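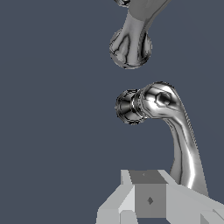
Chrome on slate gray

Drullon: The Complete Series
Limum Home Video, item 1332
Format: DVD, 241 discs in 30 numbered cases
Episodes: 1153
Audio: original stereo
Subtitles: English, Dutch, French

Every single episode of Drullon, from the night the Willems family gets off the bus in Zollton with two suitcases and a birdcage, right through to the wedding that took most of a season to happen. All 1153 of them are in order, at full length, with the opening song left on each one (yes, all four versions of it, including the slow piano one from the hospital year!).

If you followed the show when it aired, you probably missed stretches. Reruns skipped the whole summer of the factory fire, and the old highlight discs jumped straight from the first trial to the second. Those weeks are back where they belong, and they're wonderful – small, talky episodes with half the cast stuck in the Willems kitchen, arguing over who sold the boat.

The discs are grouped by story, so a case usually ends when a big plot does. The missing twin runs across cases 11 to 13. The second trial gets case 19 all to itself. A printed guide lists each episode with its title, the main characters in it and one or two lines of plot, and there's a family tree in the back that you will want to keep handy once the cousins arrive.

Extras
Cast reunion, filmed on the old Zollton street set
The unaired pilot, with a different actress as the grandmother
Theme song rehearsals
Bloopers from the later seasons

Picture quality changes as you go along. The early tapes are soft and a little green, and a few episodes in case 2 have a thin line near the top. From case 7 on it looks sharp, and the night scenes at the harbor are lovely.
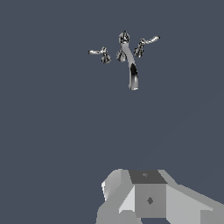

Fenna Cuypers writes that she started with case 4 on a friend's advice and went back to the beginning later. "The first cases make more sense once you love the grandmother," she says, "but please don't read the family tree before the twin story. It gives everything away."

She's right about the tree, so we now fold that page shut with a paper band.

Cases are also sold one at a time, except 11, 12 and 13, which come as a set. The printed guide is included with the complete series only. Discs play in all regions. The next batch ships in July.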